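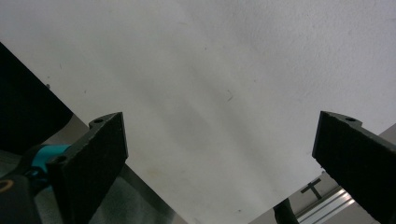
White surface, a few small marks, some yellowish staining low down.

March 22, 2019

Second evening on the sourdough log. Moved all the old notes into one table, which took longer than the baking. The starter is the one Rajeshwari Acharya gave me from her jar in Clultmont, fed at equal weights of flour and water. Kitchen at 68 F at six in the morning, 71 F by noon. The thermometer on the shelf over the stove reads high and I have stopped using it.

Flour is still the Pokville bread flour. I have one bag left and will not change brands until it is finished. Two variables moved at once in the last batch (hydration and proof time) and the result told me nothing. Tonight only the water changes.

Dough weight came out at 2109 g for the double batch. Divided into 2 pieces, target 1054 g each, with the odd gram left on the scraper. First piece was within a gram. Second was short, and I found the missing dough stuck under the rim of the bowl. Added it back and reshaped. The seam on that one is poor and I expect it to open on the side.

Folds at 30 minute intervals, four sets. Dough was slack after the first, held its shape after the third. The fourth may be unnecessary. Skip it next time and compare, but only if the kitchen temperature is the same.

Called Fulvio Cirillo about the oven. He had the same model in his last apartment and says the dial runs 15 degrees under at the top of the range and is close to correct in the middle. My oven thermometer agrees at 450 F and disagrees at 375 F. He also says to preheat for 60 minutes with the pot inside. I have been doing 40. He thinks this accounts for the pale bottoms. I think the pale bottoms come from the parchment, which I double. We did not settle it. He is in Rider until May and wants the log when he gets back.

Baked one loaf from Sunday's dough as a control. Covered 20 minutes, uncovered 25. Internal temperature 207 F. Height 3.25 in at the center, lower than the previous one by a quarter inch. Crumb tight along the bottom third, more open above. Flavor mild. Crust softened overnight when I kept it in the bread box and stayed firm when I left it cut side down on the board.

Salt: the Panicker recipe gives it by the teaspoon, which is no use with coarse salt. Weighed three level teaspoons and got three different numbers. Using 2 percent of flour weight from here on and crossing the teaspoon figure out on the card.

Both new loaves are in the refrigerator now, seam side up, covered. In at 9:40. Plan is to take the first out at 6:30 and the second at noon, bake them the same way, and cut both after two hours of cooling. Oven on at 5:30, Fulvio's timing, single sheet of parchment for the second loaf only.

Need rice flour. Need a new blade.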